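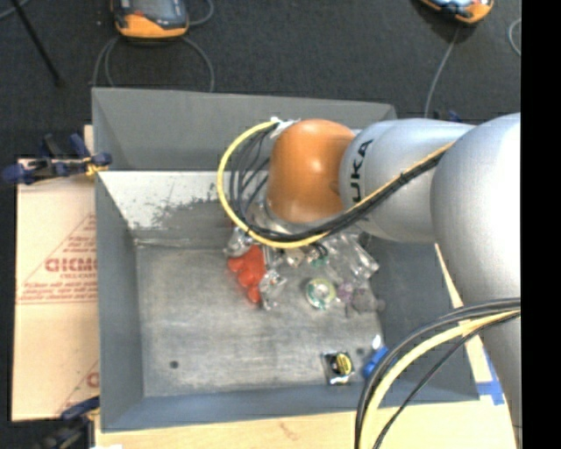 Morning Advisory at Bollholm Middle School – Final Report
Haris Memon
Education Leadership Practicum
May 1, 2021

What I looked at

Bollholm moved advisory from last period to first period in December. Principal wanted to know if teachers liked it and if kids were getting to class on time more. I had one semester, so this is a small project. Two grades only, 7 and 8.

What I did

Read the tardy log for both grades, before and after the switch. 1,266 entries total. Sent a survey to 200 students, paper copies, handed out in advisory. Talked to 19 teachers, mostly during lunch, a few on the phone. Sat in on advisory whenever my placement hours allowed.

The log was a mess. Front office changed the codes partway through the year so "late bus" and "late other" got mixed together. I recoded what I could by hand and left the rest as "other". Should have asked for the code sheet in week one.

What I found

Grade 7 tardies went down after the switch. Grade 8 stayed pretty much flat. Teachers in grade 8 said their late kids are the ones dropping off younger siblings, and a schedule change does nothing for that. The log can't confirm it – no reason is written down for most entries.

Students liked having a calm start. Most common written comment was some version of "I get to finish my homework". Not really what advisory is for, but the teachers didn't seem suprised.

Teachers were split. Newer ones wanted a set lesson plan for every morning. Veterans wanted to be left alone with their group. Both sides said they never got to weigh in before the change was announced, and this came up more than anything about the schedule itself.

What I'd recommend

Keep advisory in first period for one more year. Give out an optional lesson folder, don't require it. Fix the tardy codes over the summer and then leave them alone. Bring teachers in before the next change, even if its just one staff meeting with the draft schedule on the table.

Limits

No parent survey, ran out of time. Remote days are not in the log at all. Grade 6 has a different bell schedule so I left it out. My 2 interview question sets weren't identical either – I dropped the question about lunch duty after the first week.

Survey form and recoded log are in the appendix.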